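Setting out the play kitchen – notes for the Fildale evening

(Slide 1 – leave it up while people find a seat and a biscuit)

Good evening, and thank you all for coming over from Eddale in the rain. I said I'd keep this to half an hour, and those of you who have heard me before will know to allow a bit more. Say hello to the back row. Check they can hear.

I want to talk about the play kitchen, and mostly about the table, as that's where the children spend their time. When we took over the Keltholm room we had 742 separate bits of pretend food in crates under the window. I know the figure as I sat on the floor one January and sorted the lot. (Pause – somebody usually groans.) The children would tip out a crate, wade about in it and wander off, and I really couldn't blame them.

So now we put out very little. A bowl, a plate, a colander, something to cook in, and a few pieces of fruit spread about with plenty of bare table between them. A banana in a bowl is an invitation, I always think. It might be breakfast, or it might want moving to the plate, and a three-year-old will have firm opinions on which. 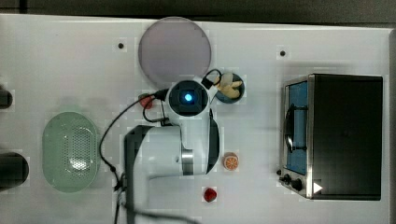

Colours next. I like a pale tabletop, and I like the dishes plain, so that a strawberry or a slice of orange stands out from right across the room. Fruit that comes in halves is worth having too – children love looking at the inside of things, and you get lovely talk about pips and juice and who is having which half.

(Slide 2 – the oven question)

People always ask me whether the oven should go on the table. I say yes, off to one side, with room left in front for hands and elbows. Ours at Saxena lived on a shelf for 5 months and hardly got a look in. We moved it down beside the dishes and had roast strawberries by snack time, bless them.

Tidying up: leave a good ten minutes, and let the children choose where the colander goes. Then questions, and the tea urn.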